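Hanging around: a chat with a picture framer

Caught her at the bench with a cup of tea going cold and a phone wedged under her ear. She's run the framing shop in Birham for most of her working life. Didn't want her name in this, "people will only ring me at home". Fair enough. We had until her next customer, so I've typed it up more or less in the order it came out.

How she got into it

By accident, she says. Came in to get her grandmother's cross-stitch framed and there was a card in the window asking for a Saturday kid.

"I swept. That was the job. I swept and I wasn't allowed near the glass for a year. Then one July the fella who owned it did his back and there was a whole school art show waiting, 134 pieces, and it was me or no one."

Were they any good?

"Shocking. The mitres had gaps you could post a letter through. The parents loved them."

She bought the business off him later on, and the guillotine with it, an old Zotard she still uses every day. Spare blades get harder to find. She sends them away to be sharpened and frets until they come back.

What comes through the door

Not much of what you'd call art. Footy jumpers, christening gowns, maps, a lot of maps. Dogs. Someone's letter of resignation, done up in gold with a double mat.

"He wanted it bigger than his degree. I did the degree as well, so I know it was."

The busiest stretch is before Christmas and she turns work away by the end of November. The quietest is the back end of summer, when she does her own stock and fixes whatever's fallen off somebody's wall. Last year the job book got to 641, her best since she took over. She reckons people spent the money on their houses instead of going away.

Does she ever refuse a job?

"I've told people to save their money. A poster that cost you two dollars at a fete, I can put a frame on it but you'll flinch at the bill. Then they say no, do it, it was in Dad's shed. So you do it."

On glass, and the big argument

I asked about non-reflective glass and should of known better. Ten minutes went. Short version: she likes it, it costs more, and she's sick of seeing it behind shelves of lamps where it can't do its job. Ordinary glass is fine in a hallway. Watercolours want UV glass and even then keep them out of the afternoon sun.

"I had a lady bring back a Susik print, those bright ones with the boats, and the red had gone the colour of weak cordial. She thought it was the ink. It was the window. I went round and had a look."

The frame was still perfect, she adds. Bit of pride there.

Acid-free mats, yes always. Sticky tape on the back of anything you care about, never. She's got a drawer of brown, crackly tape she has peeled off other peoples work and she shows it to apprentices.

Where people hang things

Too high. She says it before I've finished asking.

"Everyone's hanging for a giraffe. You sit down in your own lounge room and you're looking at the skirting board and a lot of paint. Bring it down. Look at it from the chair, not from the ladder."

She isn't against one picture alone on a big wall. Prefers it to the cluster look, which she calls a rash. Rough walls get a plainer frame from her, stone especially, there's enough going on already. Drill the mortar if you can, the stone if you must, and go slow, old stuff with cracks in it can let go on you. Two hooks for anything wide so it doesn't creep sideways each time a door slams.
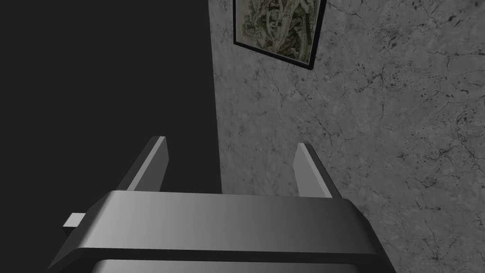
What she's got at home

Hardly anything framed! She laughs at that. A calendar from the Coşkun bakery, her kids' drawings on the fridge with magnets, and the cross-stitch, which she has reframed 4 times because she keeps changing her mind about the timber.

"It's in oak now. It wants to be in something darker. Don't write that down, I'll have to do it."

Next customer was at the door by this stage with something flat wrapped in a beach towel. I asked, quickly, what she'd tell someone starting out.

"Learn to cut a mat by hand before you touch the machine. And measure the picture yourself, don't take the customer's word. They measure with a school ruler and they start from the wrong end."

The towel had a mirror in it. Cracked. She was already reaching for her glasses.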